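Snack box firm says it cut waste by 85 percent. The numbers are hard to find

Medero, the mail-order snack company, told customers this month that it has cut the food it throws away by 85 percent. The claim is on its website, on the flyer inside its October boxes and in an email sent to subscribers under the subject line "We did it."

What exactly it did is less clear. The email gives no starting year. It does not say whether the 85 percent is measured by weight, by number of packs or by dollar value. Those can give very different answers. A company that stops carrying heavy jars and switches to chips will throw away less weight without saving any food at all.

Asked for the figures behind the claim, Medero sent a two-page summary with one chart. The chart has no numbers on its upright side.

"We are proud of the progress our team has made and we look forward to sharing more detail in the future," the company said in a statement. It did not say when.

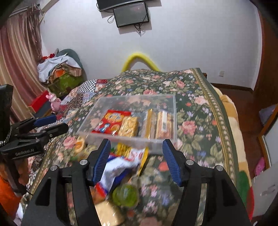

By Carmela Carretero
Consumer desk
Filed under: Food, Shopping, Household

Packaged snacks by the box have become an ordinary thing to have in the house, and the companies selling them have been looking for ways to stand apart. Price used to do it. Now it is waste, and Medero is the third seller in the region to make a waste promise this year.

The summary does offer one clue. It says that packs close to their date are now "moved to partner channels" and no longer counted as waste. The main partner is Ronorura, a discount seller that buys short-dated stock by the pallet. What happens to the packs after that is Ronorura's business, and Ronorura does not publish what it throws out.

So a bag of pretzels that used to go in Medero's dumpster may now be eaten by somebody, or it may go in a different dumpster. Both would count as a success on the flyer.

Darren Horrocks, who ran a warehouse for a rival snack seller for 9 years and now advises small grocers, said he would want to see a lot more before he believed the figure.

"Moving stock early is a good idea and I would tell anyone to do it," he said. "But you can't sell a pallet on Monday's books and call it saved food. Show me what got eaten. If they can't show me that, show me what they stopped ordering."

Medero would not say whether it is ordering less. It did say that it carries 200 different items, up from last year, which on the face of it makes waste harder to control. More items usually means more slow sellers sitting on shelves.

A spokesperson for Ronorura said the company "works hard to find a home for every product" and declined to answer further questions.

There is also the matter of who checked. The flyer carries a round green stamp reading "Gullivico Verified." Gullivico is a consulting firm that Medero hired to help write its waste plan. It confirmed that it had reviewed the claim, using figures supplied by Medero, and that it did not visit the company's warehouse in Daly or any Ronorura site.

None of this proves the claim wrong. Horrocks said a drop of that size is possible for a company that started out very badly. But that would be an awkward thing to print on a flyer, and Medero has not said how much it was throwing away to begin with.

Customers have been told that part of the savings will be passed on. For now that takes the form of a coupon, good on orders of two boxes or more - a slightly odd reward from a company asking people to think about waste. The coupon ends when the month does.

Subscribers who want to see the full figures can write to Medero's customer service address. We did so twice and received the same two-page summary both times, along with the coupon.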